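4 min read

Overnight trains with a snack bag: what do you pack?

lowerberth_lou
Just back from my first ever sleeper, the Chamoun to Grerkton line, and I am completely hooked! Eleven hours, a bunk by the window, and that moment around 5 a.m. when you pull up the blind and there are hills where there used to be suburbs. I booked 41 days ahead and got the lower berth for 119, bedding included. Now I want to do the whole coast. Two questions for the regulars: is the upper berth worth the savings, and what do you bring to eat? The dining car closed before I'd even found it.

Valentin Munteanu
Welcome to the club! Upper berth every time. Warmer, quieter, and no one sits on your bed while they wait for the restroom. I've done that line in February and the lower bunks get a draft off the window that goes straight down your neck.

ticketstub
Gotta disagree with Valentin. The upper on the older Hekix cars has no reading light and the ladder is murder on bare feet. I paid 30 less for it once and spent the night wishing I hadn't. Lower berth, wool socks, done.

Valentin Munteanu
The Hekix cars got refitted though? Mine had a light. A weak one, I'll give you that.

ticketstub
Some did. You can't tell when you book, so I'm sticking with lower.

Ojārs Šimkus
You're both wrong, the best seat is the fold-down one in the corridor at sunrise :) On food: eat a real dinner before you board, then pack stuff that doesn't smell and doesn't need a knife. Hard cheese, apples, crackers, a big bottle of water. I also like something crunchy I've never tried before, so I raid the import shelf by the station in Loltitgate first. Half the fun of a night train is opening a mystery bag at midnight! 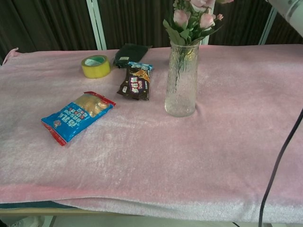 The other thing is breakfast. The coffee cart comes through once, early, and it does not come back. Keep coins in your jacket pocket and sleep in something you don't mind being seen in. I missed it two trips in a row and I'm still sore about it.

quietcarriage
Crunchy at midnight, Ojārs? In a four-bunk compartment? Please take it to the corridor. Soft foods only after lights out, I will die on this hill.

Ojārs Šimkus
Fair! Corridor seat it is. I was going to be there anyway.

lowerberth_lou
This is great, thank you all. Going to try an upper on the way down and a lower on the way back, and I'll report on the lights. Does anyone know if the coffee cart takes cards yet?

ticketstub
Not on my last trip. Bring coins.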